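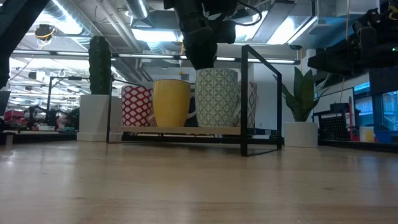
A mug rack has one job and several ways of doing it badly. The product lead at Nilholm, a small housewares firm, has spent most of the past year on the problem, and agreed to go through the design of the Podar, the company's open-front rack in black metal wire with a pale wooden shelf.

The starting point was handle clearance. "People measure a mug across the rim," she said. "The rim isn't what gets you into trouble. The handle adds a third again to the width, and it points wherever the last person left it." Early versions of the Podar used hooks, as most racks do. Hooks settle the handle question but hang the mug at an angle, and a heavy stoneware mug will swing when the one beside it is lifted. The firm dropped hooks after 2 rounds of samples and moved to a flat shelf set low in a rectangular outline.

Low placement was a stability decision. "A full row is heavy compared with the metal. If you put that weight halfway up, you need a wider foot, and then it takes over the counter." With the plank across the lower part, the load sits close to the surface and the upper part of the outline carries almost nothing. She described the upper rods as a handhold first and a visual boundary second.

The rods are square in section. Round wire is cheaper and easier to bend, but she said it gave poor results at the corners. "You weld round to round and you get a point contact, then you grind it, then you coat it, and it still looks like a repair. Square to square gives you a face." The thin section was kept after load tests with 7 mugs stacked on a shelf meant for a single row. The rods did not move. The plank bowed slightly, and its thickness was increased before May.

Asked about the uprights, which pass in front of some of the mugs when the rack is viewed from the side, she conceded the point. "It's the complaint we get most. You look at it from an angle and there's a black line down the middle of your favorite cup." Moving the uprights to the rear was tried and rejected. The rack tipped forward when a mug was pulled out quickly, which she considers the normal way of pulling out a mug.

Wood for the shelf was supplied by Yalçınkaya, a workshop that also makes cutting boards. The boards arrive sanded and are finished with an oil that has to be renewed by the owner. She does not recommend lacquer. "A mug goes on with a wet foot. Lacquer holds up until it gets one scratch, then water goes under and you have a gray ring. Oil marks too, but you can take it off with 200 grit and put more oil on."

Her advice on loading the rack was brief. Mugs of mixed height are acceptable on an open shelf, and a tall one can stand anywhere in the row. Bases should be fully on the plank. Handles should all turn the same way, to the right for a right-handed user, with a small gap left between each mug and the next. "If they touch, they chip. It's always at the rim, and you find out when you drink from it."

She has no view on matching sets. Her own shelf at home holds a red lattice pattern, a plain yellow and several pieces from Flamero with printed sides, bought separately. Patterned mugs, in her opinion, are better suited to a plain rack than plain mugs are, as the black outline gives them an edge to sit against. She was less tolerant of what gets put beside the rack. Potted plants are fine on a wooden tabletop if the planter has a closed base. A pot with a drainage hole and no saucer will stain the table, and she has replaced 2 tabletops at the showroom for that reason.

The next version will keep the open front and the low shelf. A second plank has been requested by several retailers. She is not convinced. "Then you have to reach under something to get your coffee cup. We had that. It's called a cupboard."

Published 3 April 2023

14 shares
3 comments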